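Part 2: Setting up your Ploltus facial steamer

Okay, you've got it out of the box (yay!) and now comes the part where I messed up my first time, so let's go slow. I'm using the small Ploltus I picked up in Osbridge – the steps are the same for the bigger one.

1. Wash your hands and take off your makeup. All of it, even the brow gel!
2. Fill the tank with distilled water up to the line. No oils, no toner, no rose water.
3. Click the tank in until it stops wiggling, then plug in the steamer.
4. Press the button once and wait for a steady mist.
5. Sit 12 inches away, eyes closed, and set a timer.

CAUTION: Never lean in closer to "speed things up." Steam burns are no joke. Skip it completely if you have rosacea or a fresh peel.

Note: I do this 2 times a week and my skin is so happy – daily was way too much for me.

6. Unplug, let it cool, and pour out whatever water is left.
7. Pat your face with a soft towel and go straight in with your serum (I love the Sqalli one, it's super light).

Last updated: 2024-06-29

Recent posts
- My March empties
- Sqalli gel cleanser, first thoughts
- Cheap beauty finds in Drutville

Comments

glowbean: Mine spits water, help!!

Reply: Overfilled tank, I bet! Pour a little out and try again.

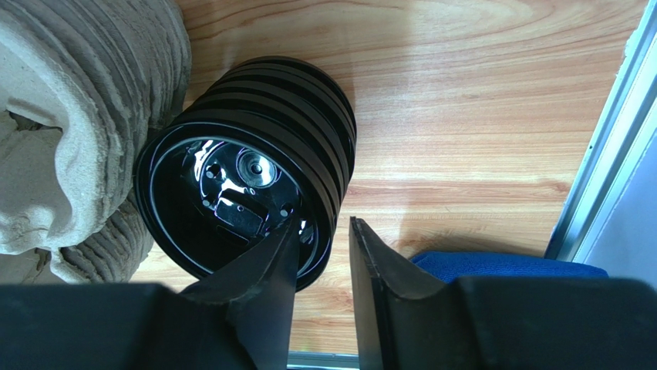
And if it still spits after that, leave the lid open overnight so everything dries out, then start again from step 2.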